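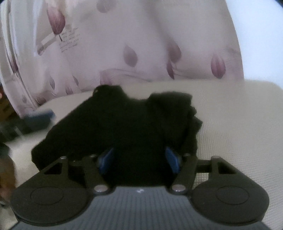
May, open day at Jindale. Writing this up same evening, shoes off, before I forget the lot.

Doors 10.00. Set up from 7.45, van late, so no proper warm-up. Left the good extension lead at Plarnetum again. Borrowed one from the print room, MUST go back tomorrow.

Stations as planned: hand-held grippers by the window, arm on the bench behind the rope, screen with the replays in between. People went straight for the hand-helds. Should have put two out from the start, queue was back to the stairs by eleven.

Cloth demo. Black stuff is a pain. Visitors liked it, but on the replay it is one dark lump and I spent half the morning pointing at the screen saying "there's a fold there". Grip itself fine — blue tips either side of a gathered bit, squeeze, lift. Pale towel tomorrow if anyone asks for a repeat, keep the black for our own runs because we do need it to cope with dark clothes sooner or later.

Things people got wrong with the hand-held, most common first:
— going in flat and pushing the cloth along instead of pinching it
— letting go too high up
— twisting the wrist half way, which makes the replay useless
Children better than adults at all of this. Slower, and they look at the tips.

Log says 144 tries saved over the day, 17 thrown out (mostly the wrist thing, a few where the record button was never pressed properly). That takes the cloth folder to 3,012. Have not checked the last batch for time stamps, the laptop clock was out after lunch when it went to sleep. Check before anyone merges!!

Arm: ran on the Jeka controller, old settings. Behaved until about 2.30, then stopped dead with the joint 3 warning, same as in the workshop. Power off, wait, power on, homed, carried on. Lost the crowd though. Somebody asked if it was tired. Second stop just before four and I left it off and did hand-helds only for the last half hour. Want to look at the cable where it bends round the base, it felt stiff when I packed it. Not touching the settings untill that's ruled out.

Questions we got over and over: can it iron, how much is it, does it learn from me doing this just now. Last one needs a better answer than the one I gave. Yes but not today, is the short version. Put a card up next time.

Lockyer people came through mid afternoon, stayed a good while, wanted to know how we deal with soft things on soft things — cloth on a cushion, the cushion gives and the tips dig in. Told them we mostly don't, we just go in shallower and record a lot of it. They have the same trouble with bags. Offered to swap a few hundred tries with them, need to ask if we're alowed.

Left hand-held squeaks at the top pin. Tiny drop of oil, wipe it, or it gets on the fabric.

To do:
print room lead back
clock / time stamps
base cable
oil
pale towels, wash first
mail Lockyer re swap
card for the learning question
tape for the floor, rope was useless, children went under it

Sandwiches ran out at one. Crate with the chargers is still in the van.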